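Last Bus to Kekthorpe

The 771 was late again. Rain coming in sideways under the shelter and my bag going soft at the corners. I had the letter in my coat. Hadn't opened it. Three weeks in my coat, that letter, and I could of recited the envelope.

Mum's house. Sold, or not sold. One or the other.

A woman with a pushchair asked me was this the stop for the hospital. Said yes. Wasn't sure. She stood with her back to the wind and sang something under her breath to the baby, no tune to it, and I thought of the kitchen at number 29, the radio on top of the fridge, Mum singing over it and getting the words wrong.

Bus came. Both of us on. Driver didn't look up.

Top deck, front seat, same as when I was a kid. Windows all steamed. I rubbed a hole with my sleeve and watched the old Plusar works go by, then the carpet place, then nothing, just hedges and dark. Somewhere past the roundabout I got the letter out. Put it back.
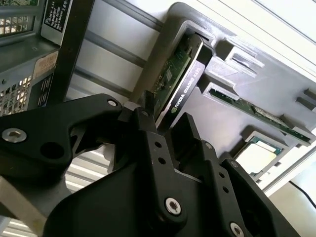 Page last changed: February

My brother rang at the Tradari turning. I let it go. Rang again. Let it go again. Then a text. "have you READ it". No hello.

He wanted it sold. Always had, even before, even when she was still in it, walking round with her hand on the walls. He'd got the measurements on his phone. I saw them once, by accident, the back bedroom in metres.

The woman got off with the pushchair. Wrong stop for the hospital, I think. I should have said. I banged on the glass but she was already going off up the lane, head down, and the bus pulled out, and that was that. Felt sick about it for a mile.

So I opened the letter. Quick, like a plaster.

One page. Dear Sir, wich I'm not. The buyers had pulled out. Did we wish to relist.

I read it 4 times. Then the bell went, somebody downstairs, and it was Kekthorpe, my stop, and I nearly missed it getting my bag down.

Dark street. Wet hedge. The key still stuck the way it did, you have to lift the door a bit. I lifted the door a bit.

Cold inside. I put the radio on.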